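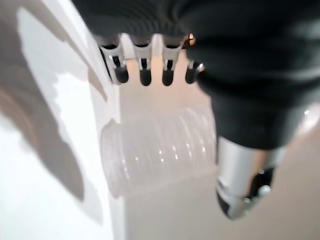
*Black fingertips, charcoal fabric.*

# About Plostness

Hi, and welcome! I'm the person behind Plostness, a small mending and alterations shop up a flight of stairs in Mikton, over the hardware store. If you've found this page you've probably got a coat with a dead zipper, or a sweater that the moths got to, or jeans that have given out in the usual spot. Come on up. The kettle's usually on.

I started in January, in my spare room, with my grandmother's sewing machine and a biscuit tin of buttons. I'd been hemming pants for friends for years (badly at first, sorry everyone) and one winter I took in so many parkas that I couldn't get to my own bed. A unit came up on Cordero Street at a rent I could just about manage, so I signed for it, painted it a green I now regret a bit, and put a sign on the door.

I keep a ledger, a proper paper one, and every job gets a line in it. As I write this we're at 3,257 repairs, and 1,194 of those were zippers. I dream about zippers. If you own a winter coat in this country you're going to meet one that lets you down, generally at a bus stop, and most of the time it's only the slider that's worn out. That's a ten minute fix and I'll do it while you wait.
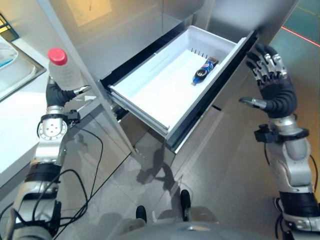
Knitwear is my favourite, though. I learned to darn from a library book and then from a lot of socks, and I still get a little thrill when a hole closes up and the colour's right. If you'd like the mend to vanish, I'll dig through the yarn wall for a match. If you'd like it to show, even better! Bring me a grey cardigan and let me loose with some orange. One regular has had the same elbows done four times now, each in a different colour, and I think it's the best looking sweater in town.

There are three of us these days. I do the knits and the coats, and two part-timers look after the hems, the linings and anything with sequins on it, which I refuse to touch. We also have a shop cat called Rodent, who came with the building and has opinions about wool. If you've got allergies, give us a shout before you come by and we'll do your fitting in the front room, where he isn't allowed.

We don't do leather, wedding dresses or anything that needs to be ready by tonight. I used to say yes to all three and it nearly finished me off. There's a very good leather person out past the rink and I'm happy to pass on the number.
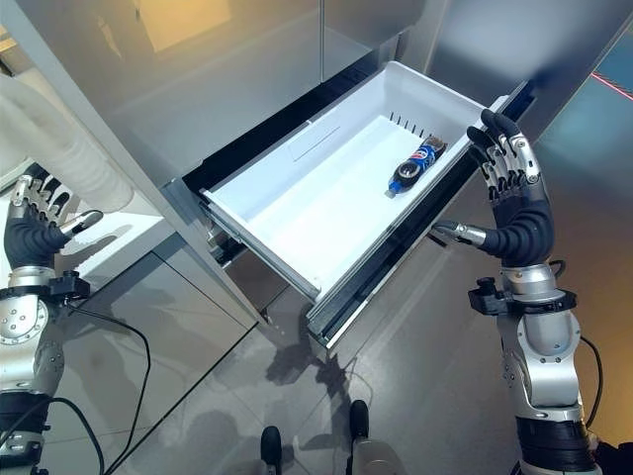
Once a month we push the tables together and run Mending Night, from 7 p.m. until people drift off home. Bring whatever's in your pile. We supply needles, thread, darning mushrooms and butter tarts, and you pay what you like into the jar. The most we've ever squeezed in was 26, with a few of you on the stairs, so now I ask people to put their name down first. Beginners are more than welcome. So are kids, if they can be trusted near scissors.

A word on prices, as I get asked a lot. The list is on the wall by the door and it's the same for everybody. If a repair is going to cost more than the thing is worth to you, I'll say so before I thread a needle. Sometimes people go ahead anyway because it was their dad's jacket, and I get that completely.

We also take in clothes you're done with, as long as they're clean. Anything we can fix goes on the rack at the back of the shop, and last winter we sent 200 mended coats and snow pants home with families around Mikton, no charge and no forms. Kids' sizes go fastest, so if yours have outgrown theirs, please think of us.

We're closed for lunch from noon to one. If the door's shut outside of that, I've run down to the post office, so give it five minutes and try again.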